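Torow newsletter
2023-12-27

Two arms, one table and an awful lot of bricks

I promised in the July issue that I'd come back to the two-arm work once there was something to tell, and then the autumn vanished, so this is a longish one. Put the kettle on!

Quick catch-up if you've joined since then. Kandbridge is our little project on getting two robot arms to share a messy table without a person planning every move for them. One arm is easy enough to keep out of trouble. Put a second one opposite and suddenly each has a big moving obstacle that also wants the same brick. Our first version, Hayat, dealt with this by taking turns. The left arm moved, the right arm waited, and watching it was a bit like two very polite people at a doorway.

Hurnen is the new one, and it's the reason I'm so cheerful. It lets both arms move at once, and it learns when to hang back from recordings of people steering the pair by hand. We collected 2,000 of those recordings over the year. I did 295 of them myself and my shoulders would like that noted.

The trick (if you can call it that) is that the method gets several views together: a wide one over the table and a close one from each wrist. Early on we trained with the wide view alone, and the arms were fine until they came close together in the middle, where each one hides what the other is holding. The wrist views fill in that gap. They're ugly, full of blur and elbows, and I spent weeks trying to clean them up before training. Leaving the blur in gave better results, which was a humbling afternoon.
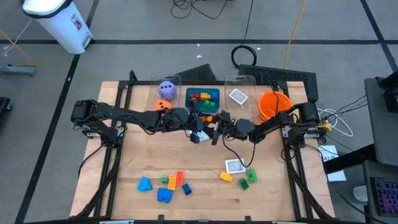
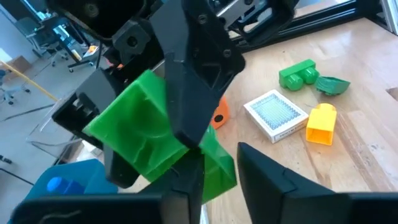
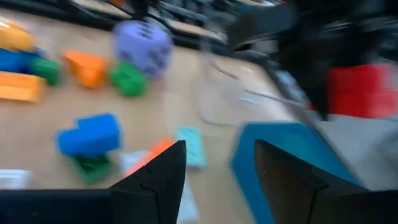 Both arms meeting over the table first, then a close view with a green printed piece held out in front, then a very blurry one over the bricks.

What we measured

We ran 1,000 trials with each version, same job every time: clear the loose toys from the table, with the pieces thrown down in a new muddle before each go. We scored a trial as clean if the arms never touched each other and nothing ended up on the floor.

Hurnen finished sooner than Hayat in most of them, which you'd hope for with twice the hands working. I was more pleased by the bumps. I had braced myself for loads, and we logged 12 in the whole run. Most of those came when both arms went for the same piece from opposite sides and neither gave way in time.

It still has bad habits. See-through things confuse it badly, and it will sometimes pause above a clear tub for ages before having a half-hearted poke at one side. Small flat pieces are a pain too, as the fingers tend to push them along the wood before getting a grip. And if you pile three or four bricks up against each other it likes to pull from the bottom, so you can guess how that goes.

Next up

I want to try handing things over in mid-air, one arm to the other, with no putting down in between. We've had a few lucky ones already, but I wouldn't call it a skill yet. I'd also like to find out how few recordings we can get away with, partly for science and partly for my shoulders.

The full write-up is nearly done and I'll put a link in the next issue. If you're working on something similar and have found a good way of dealing with clear plastic, please, please write back and tell me. I'll read anything on the subject at this point, including bad news.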